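The Long Way Around to a Loaf of Bread

For most of my adult life I have been a person who buys bread. Good bread, when I could get it, from a bakery two blocks over that closed at two in the afternoon and was usually out of rye by eleven. Then the bakery moved to Orkarholm, which is a lovely town but 31 miles from my kitchen, and I found myself standing in the supermarket aisle squeezing bags like a man choosing a pillow. That was in May. By the end of the month I had a jar of flour and water on top of the refrigerator, and I was talking to it.

I should say right away that I am not a natural baker. My mother baked, and her sister baked, and between them they produced so many rolls, coffee cakes and Sunday loaves that it never crossed my mind to learn. You don't dig a well when you live beside a river. So I came to sourdough in my fifties with a borrowed book and a great deal of confidence, and my first loaf could have been used to hold a barn door open. We ate it anyway, toasted, with so much butter that it hardly mattered.

What saved me was the Egan Bread Circle, which meets at seven in the evening in the hall behind the library and which I had walked past for years believing it was something to do with prayer. There is no fee and not much of a program. People bring a loaf, put it on the long table, cut it open and look inside. Then they talk, sometimes for two hours, and somebody always goes home with somebody else's starter.

The subject that first night was water. I had been using 610 grams of it to a batch because the book said so, and my dough had been running across the counter like pancake batter. It hadn't occurred to me that the flour in the book and the flour in my cupboard might be different animals. Hold some of it back, I was told, from three directions at once, and add it later if the dough wants it. I wrote that on my hand.

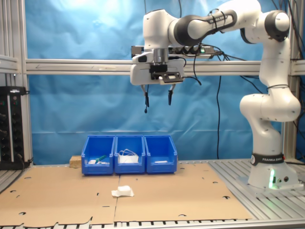 Kwame Quaye thought the book was the trouble to begin with. Put it on a high shelf for a month, he told me, and make the same plain loaf over and over until your hands know it, and then take the book down again and see how much of it you still need. He had made one white loaf, the same one, all through his first winter, and his family had been very patient.

I took his advice, more or less. I made the plain loaf through June and July, when no sensible person wants the oven on, and I learned that heat changes everything. Dough that took all morning to rise in spring was puffed up and sagging before I had finished my second cup of coffee. I began mixing with cold water, and then with ice water, and finally I moved the whole business to the basement – where it was cool and quiet and I could listen to the ballgame while I folded.

Folding is the part I would recommend to anyone, even people who have no interest in bread. You wet your hands, slide them under the dough, lift until it stretches and lay it back over itself. Turn the bowl and do it again. Then you go away for half an hour. The first time it feels like picking up a wet sweater, and by the fourth time it has turned smooth and springy and holds its shape, and I still get a little thrill out of that, silly as it sounds. 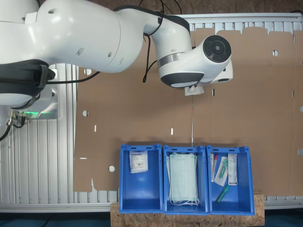 A robotic arm over a sheet of cardboard and three blue bins.

The other thing I had wrong was the flour. Pacita Malabanan, who has forgotten more about wheat than I will ever know, drove me out one morning to the mill at Kekia, where they still grind on stones and the whole building hums through the soles of your shoes. We came home with a sack of whole wheat and a smaller one of rye, and I remember that the car smelled like a hayfield for a week. Fresh flour drinks more than the supermarket kind. All that water I had been so carefully holding back, I now had to pour in again, and then some.

I went a little overboard after that. There was a spelt period. There was a loaf with roasted potatoes and dill that my daughter still asks for, and a loaf with figs that she doesn't. There was an oat porridge bread I carried to a neighbor's birthday, proud as anything, only to find when we sliced it that it had a hole in the middle big enough to park a lemon in. The neighbor filled hers with jam and asked for seconds.

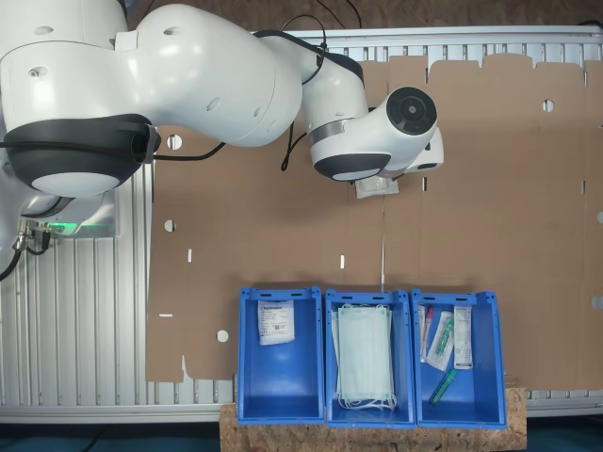

Keeping a starter without letting it run your life

New bakers worry most about the jar, and I did too. I fed mine twice a day, at seven and seven, and once left a wedding supper early on its account, and my wife has brought this up since. A starter is a good deal tougher than that. Mine now lives at the back of the refrigerator next to the mustard, and I feed it when I think of it. The night before baking I take out a spoonful, stir it into equal weights of flour and water, and leave it on the counter with a saucer on top. If it's bubbly by breakfast, we have bread. If it's sulking, I feed it again and we have eggs.

I used to feel bad about the extra that gets poured off. Then Lilibeth Buenaventura gave me her recipe for crackers, nothing but discarded starter, melted butter, salt and whatever seeds are in the cupboard, spread thin and baked until the edges brown. They disappear faster than the bread does.
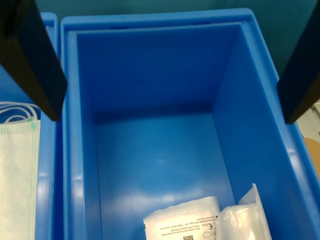
Noel Padilla wanted it said that you can skip the starter altogether. A pinch of ordinary yeast and a long night in a cool room will get you most of the way, he argued, and he would sooner see people baking with a packet than not baking at all because a jar scared them off.

He has a point, and I have since served his overnight loaf to guests who swore it was sourdough. I didn't correct them. It has a thinner crust and a gentler taste, and it makes the better sandwich of the two, particularly with tomatoes in season.

The bakery in Orkarholm is doing very well, I'm told. We drove out in the fall, my wife and I, and stood in line with everyone else and bought a rye. It was wonderful, with a darker crust than I have ever managed, and I asked the young woman at the counter how hot they run the oven. She told me, too, quite cheerfully. My oven doesn't go that high, but I have moved the rack down one notch, and there's a rye in it as I write this, with 20 minutes still to go.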